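Course handout 4: Living with a beamline - how light source user time really works
Summer school on large research facilities, Uvton
Notes by Fikri Ong, revised 06/07/2026

What these notes cover

We spent the last handout on how electrons are made to circulate in a storage ring, and why they give off X-rays when magnets bend their path. Now for the part I enjoy most: what happens at the other end of the pipe, where somebody has a sample, a short slot of time and a long list of hopes. You will not need any maths beyond what we have already used. Please bring handout 3 with you, as I will keep pointing back to the drawing of the bending magnet.

From ring to hutch

The light leaves the ring along a tangent, like mud coming off a bicycle wheel. It passes through a thick wall and enters the beamline proper. Most beamlines have three parts, and you will hear staff use the names all day long.

The front end sits inside the shield wall. It holds the shutters, the masks that trim the beam, and the vacuum valves that protect the ring if something leaks further down. Users hardly ever see it, but when the front end is unhappy, everyone knows within seconds.

The optics hutch comes next. Inside are mirrors and a monochromator, usually a pair of silicon crystals that picks one narrow band of energy out of the white beam. The first crystal takes a fierce heat load, so it is cooled with water or liquid nitrogen. A tiny change in its temperature changes its shape, and a tiny change in its shape moves the beam at the sample. Keep that in mind, because half the trouble on a night shift starts there!

The experimental hutch is where the sample goes. It is a lead-lined room with a heavy door, a table or diffractometer, one or more detectors, and far more cable than you would expect. You stand outside it while the beam is on. There is a search procedure before the door is locked, and you will learn to do it properly, pressing each search button in order and looking behind the equipment every single time.
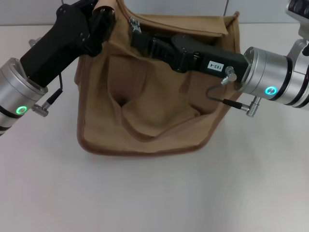 Why the beam current matters

The current in the ring, measured in milliamps, tells you how much charge is going round. More current means more light, in direct proportion. In our worked problems we use a made-to-measure machine called Hulton, which runs at 500 mA when everything is going well. If Hulton drops to half its current, your exposure has to be twice as long for the same number of photons on the sample. That is simple enough on paper. At the beamline it can mean dropping half your samples.

Older rings were filled a few times a day and the current decayed in between. You can still find data from those days with a lovely sawtooth in the monitor signal. Newer rings use top-up: a small shot of electrons is added every minute or two, so the current hardly changes. The great gain is thermal. The mirrors and crystals see a steady heat load and settle down, and the beam stays where you put it. I remember working on a decaying beam and then on a top-up one, and the difference was wonderful - like having someone finally stop nudging the table while you write.

Top-up does leave a small mark. At each injection the stored beam wobbles for a few milliseconds. Most people never notice. If your measurement is very fast or very sensitive to position, ask for the gating signal and pause your data taking during the shot.

Reliability, and the figures people quote

Facilities report two figures again and again. The first is availability, the fraction of the planned hours for which beam was really delivered. The second is mean time between failures, the average run of hours before the beam is lost without warning. They are different things and you should never swap one for the other.

Suppose Hulton plans 1000 hours of user beam in a run and delivers 978 of them. Availability is 97.8 per cent. Now suppose those 22 lost hours came in 11 separate trips, each of two hours. Mean time between failures is 978 divided by 11, or just under 89 hours. Had the same 22 hours gone in a single long fault, availability would be exactly the same and the second figure would be 978 hours. Which would you prefer? It depends on your experiment, and we will argue about it in class. Somebody whose cell culture lasts one afternoon will answer very differently from somebody collecting hundreds of quick powder patterns.

A common slip in last year's homework was to divide by the planned hours instead of the delivered hours. Some facilities do define it that way, so check the small print before you compare two machines.

Commissioning a new beamline

A beamline is not opened to users on the day the last bolt goes in. First the vacuum has to be good. Then radiation surveys are done with very little current in the ring, and the current is raised in steps, with a fresh survey at each one. Then comes first light, often a faint blob on a fluorescent screen, and a great deal of cheering.

After first light the optics are aligned one at a time, starting from the upstream end. The energy scale is calibrated against metal foils whose absorption edges are well known. The beam size at the sample is measured by scanning a knife edge or a fine wire across it. Then a few friendly groups are invited, people with well-behaved samples who will put up with software that falls over at three in the morning. Their complaints are worth their weight in gold, and I do mean that - the best sample changer routine I have ever used came out of one very cross email. 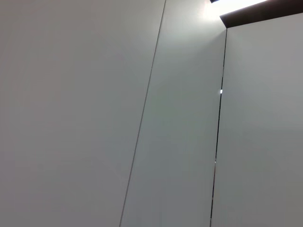 Applying for time

Beam time at a public facility is normally free if you agree to publish the results, and it is awarded by proposal. A proposal is short, often two or three pages, and it is read by people from your own field and by beamline staff. The first group asks whether the science is worth doing. The second asks whether it can be done on this beamline, with this sample, in this number of shifts. A shift is eight hours nearly everywhere.

Our practice proposal, code name Sinaga, concerns the ageing of a battery electrode. You will find it in the course folder along with the reviewers' comments. Read the comments first! They show how often a good idea loses marks for something small, such as giving no sample thickness, or asking for nine shifts with no breakdown of how they will be spent.

Write down what you will measure, at what energy, on how many samples, and how long each one takes including the time to change it. Add the time for calibration. Add the time for opening and closing the hutch, which soon mounts up: at four minutes a go, thirty sample changes will eat two hours. If you have test data from a laboratory source, show it.

A note on the data

Detectors have become so fast that handling the output is now a large part of the job. The Pakovex exercise uses a set of 1123 diffraction images from one overnight scan, and they are deliberately a bit messy. A few have no beam in them. A few were taken during a top-up shot. The sample name changes spelling halfway through. Your task is to sort out which images can be trusted, using the monitor signal and the log, before you do any fitting at all.

Look at the raw images early. Please don't run the full analysis and then go back to find out why the answer is odd. Plot the monitor reading against image number and the bad stretches nearly jump off the page.

Keep a written log as well as the automatic one. The automatic log will tell you that a motor moved. It will not tell you that you moved it because the capillary looked crooked.

Problems for the next class

1. Hulton runs at 500 mA and your exposure is 12 seconds. The current is cut to 300 mA for the rest of your shift. Find the new exposure time, and the number of samples you can still measure in six hours if each change takes four minutes.

2. A run of 1000 planned hours has 11 trips and an availability of 96 per cent. Find the mean time between failures using delivered hours, then again using planned hours.

3. Explain in a short paragraph why a cooled crystal may still drift after the shutter has been closed for twenty minutes and opened again.

4. Rewrite the shift request in Sinaga so that it fits into six shifts. Say what you dropped.

Reading: handout 3, the section on bending magnets, and the first half of the Pakovex log.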